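Egg duty: what I've learned from swapping gripper fingers all month

I get asked a lot which fingers to start with on a two-arm bench, and my answer is always the same: buy the cheap ones, load up a tray of eggs and find out for yourself! Eggs are the best test piece in the grocery store. They roll, they come in slightly different sizes, and they tell you right away when your force setting is silly.

I've been going back and forth between the Pollgate fingers and the Dokard ones (both long, both tapered, so it's a fair fight). With the Pollgates I start at 40 percent closing force and creep down 4 at a time. The Dokards like to start lower, and they hate being rushed.
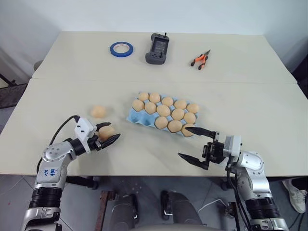 Tip number one, then: slow down the last bit of the close. I run 500 for travel and drop to 300 before the fingers touch shell (those are plain controller units on mine, yours may be scaled differently). If you only change one setting after reading this page, change that one.

Next, cables. Leave a good generous loop at the wrist. I used to tie mine down tight because it looked neat, and then the wrist would turn and tug, and I'd spend a whole Monday blaming the fingers. A loose loop looks sloppy and works great.

Keep a roll of blue tape and a pair of pliers on the far side of the table where you can grab them. Tape is for marking where the tray goes, so both sets of fingers get the same starting spot. I also write on the arms in blue marker, which wipes off metal with a little rubbing alcohol (try a hidden corner first).

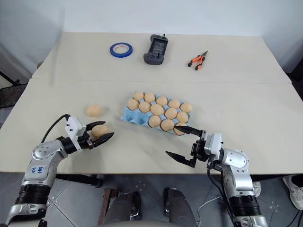 Anil Palaniappan
Workshop tips editor, Clotari

Back to the tray. Set it at a slant now and then! Lined up square, nearly any finger looks good. Turn it a little and you'll see which ones bump the neighbors when they open. Wide-open fingers need more elbow room than you'd guess, and the corner cup is where I catch most of my bad approaches.

Joseph software users: save a separate profile for each finger set. I overwrote mine twice in January and had to redo the lot.

Cleanup is easy if you get to it quickly. Cold water and dish soap for the fingers, never hot, or the egg cooks on. Unplug first, and dry the screw holes with a cotton swab.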